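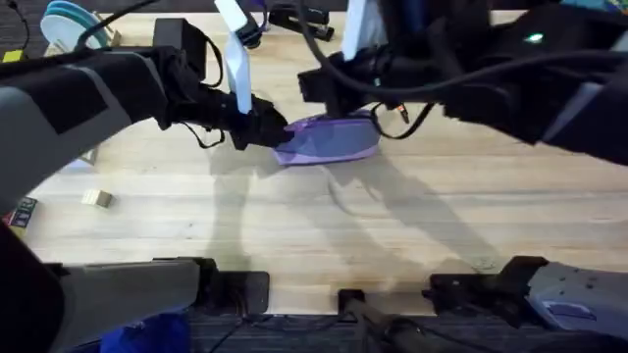

Purple cotton bleeding in the wash - how to set the dye before cutting

Posted in Fabric and Laundry, 3 replies

Xinyi Xiao
I have a length of purple cotton from Wellano, plain weave, meant for the lining of a quilted jacket. The outer fabric is off-white. I cut a small swatch, put it in a glass of warm water with a drop of detergent, and the water went pink within a few minutes. A second swatch in cold water gave a much weaker tint. The label says only "reactive dyed, machine wash." I have not cut the main piece yet.

Two things I need to know. Can the loose dye be removed or fixed at home without dulling the color, and how do I tell when it is safe to sew it against a light fabric? The washer is a front loader with a fixed 52 minute cotton cycle, and I can't add an extra rinse to it. Tap water is hard. I would like to start sewing on Sunday.

Wollitz
If it really is reactive dye, the part that bonded to the cotton is not going anywhere. What you see in the glass is dye that never bonded and was not rinsed out at the mill. Vinegar and salt will not fix it, whatever the older books say. Salt is used during dyeing to push dye onto the fiber. It does nothing useful afterward.

Wash it out in this order:

Soak in cold water with no detergent until the water stops changing quickly. Change the water at least twice.
Wash on hot, by itself, with a detergent that has no bleach or brightener. Fill the drum no more than half full.
Rinse by hand in a tub, since your cycle has no extra rinse.
Repeat the hot wash if the rinse water is still colored.

Hard water makes this slower. A water softener powder in the hot wash helps. Finish the raw ends with a zigzag first or you will lose a couple of inches to fraying. Expect shrinkage too, so measure before and after if your yardage is tight.

For the test, wet a swatch, lay it on a piece of your off-white fabric, cover both with plastic wrap and put a book on top. Leave it overnight. If there is a mark in the morning, wash again. A glass of water only tells you that some dye is loose, and a faint tint in a glass may not transfer at all.

Yin
just use color catcher sheets, i put 2 in with everything and never had a problem. cold wash only

Filavov
The sheets pick up dye that is already in the water. They are fine as a backup in later washes but they don't clear the fabric, and washing cold leaves most of the loose dye where it is.

One addition to the steps from Wollitz. Labels are sometimes wrong, and cheap purples can be direct dye, which will keep bleeding in hot water for as long as you wash it. I had one that was still coloring the rinse after 7 washes. If yours shows no improvement after the third hot wash, stop there and use a cationic dye fixative, the kind sold for direct dyes. Follow the dose on the bottle and run the overnight test again when the cloth has been rinsed. Fixative can shift the shade a little - try it on a swatch and let that dry before you compare.

I would also prewash the off-white in its own load so both layers shrink before they are quilted together.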